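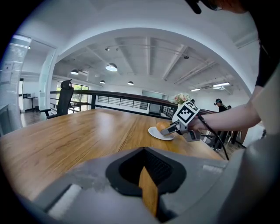
Running a Handheld Gripper Station at an Open Day

These instructions cover one demonstration station with two handheld grippers, one table and one object to pick. They were written after the Gredgate open day in May and apply to any room with a fixed table and power within reach. Policy training and robot playback are covered on a separate page.

What you need

A table long enough for two people to work without touching elbows. Two handheld grippers, each with its cable. A plain white plate. A bag of small oranges or mandarins. A laptop with the Pasby recorder installed. Spare marker boards, printed flat and glued to a rigid backing. Painter's tape.

Use fruit for the first task. It rolls if it is pinched off center, so visitors get immediate feedback on alignment, and it tolerates a firm squeeze. Replace any piece with split skin. Blocks are easier to grip but visitors lose interest in them quickly.

Setting up the table

Clear the table of everything the task does not use. Set the plate at least one forearm's length in from the edge where the visitor will stand. Mark its position with two short strips of tape so that it can be put back after each turn.

Check for glare. Varnished wood under ceiling lights produces bright patches that wash out the wrist camera. Look at the preview in Pasby and slide the plate sideways until the patch is clear of it. Changing the exposure is a second choice, as it has to be redone whenever the daylight changes.

Run each cable off the near side of the table and leave a loop of slack below the edge. A taut cable pulls the gripper down and the visitor will fight it with the wrist. Tape the cable to the floor where people walk.

Checking the marker board

The board on top of the gripper must be square to its mount and free of fingerprints. Hold the gripper in working position over the plate and tilt it slowly in each direction. The tracking indicator should stay green through the whole range. If it drops out at one angle, look for a reflection on the board before you touch the calibration.

If calibration is needed, open Tools, then Marker Check, and collect a new set of poses. The Gredgate set had 1,264 detections, of which 11 were rejected. A higher share of rejects usually means a bent board.

Taking a visitor through a pick

1. Fit the headset, if your kit uses one, and adjust the strap before handing over the gripper.

2. Have the visitor open and close the fingers several times in the air.

3. Start the recording. Wait for the tone.

4. Approach from the side with the fingers level and open. Approaching from above hides the fruit from the wrist camera.

5. Close until both fingers touch, then slightly more. Lift straight up, hold, and lower to the plate.

6. Open fully before withdrawing. Most failed takes in our log come from this step — the visitor pulls away with the fingers half open and drags the fruit along.

7. Stop the recording and label it pass or fail immediately.

Keep the second gripper clear of the plate during single-hand takes. For a two-person handover, both operators start with fingers open and the receiving side does not move until the fruit is off the plate.

Storage and export

Pasby writes one folder per take. Export in the Villca format if the files will be shared with another site. The Cutance importer reads this directly, although version 2 ignores the pass/fail label unless the box under Import Options is checked. Our export held 699 takes and was copied to an external drive before the laptop was packed.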